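Bench notes: stripping down the Jescombe office towers

The second batch of desktop towers from the Jescombe office is now being worked through, and several members have asked for the order of work in writing. What follows applies to the full-size black cases only. The small-form units go to Fraser Tennant as before and should not be opened at the bench.

Disconnect the mains lead, hold the power button in for five seconds and remove the side panel. Lay the tower on its side with the opening upwards. Working on an upright case puts the weight of the cooler on its fixings while they are being undone, and two boards were cracked that way in June.

Release the cooler screws a turn at a time, working diagonally. If the cooler does not lift, twist it gently a few degrees each way. Do not pull. Old paste can grip hard enough to bring the processor out with the retention frame still closed. Once the cooler is off, leave the processor in its socket until the board has been checked for a model number and revision. Wipe the metal top with a dry cloth first, then with isopropyl alcohol.
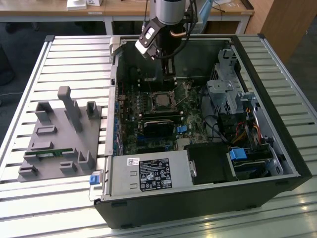
Tolera Alemayehu would rather see the expansion card out before the cooler is touched, on the grounds that a slipped screwdriver usually ends up in the slot area. The point is fair for long cards. On short ones either order is acceptable, provided the slot catch is pressed fully down before the card is moved.

Power supplies are to be removed whole. They are not to be opened under any circumstances. Copy the rating from the regulatory label on to the job sheet, including the output figures for each rail, and put the unit in the grey crate. Supplies with a missing or unreadable label go to scrap.

Drives are removed last and kept with the job sheet. The serial number is entered before the drive leaves the bench, and no drive goes into the general spares drawer until it has been wiped and signed for. Release catches vary between cases, so check for a latch or handle before reaching for a screwdriver.

Processors go in the Bititz trays, pins or contacts covered. Fit the blanking cover to any empty socket at once. There are 19 covers left and a further bag is on order from Skumach.

Job sheets from this batch start at 2000. Completed sheets go in the folder by the door.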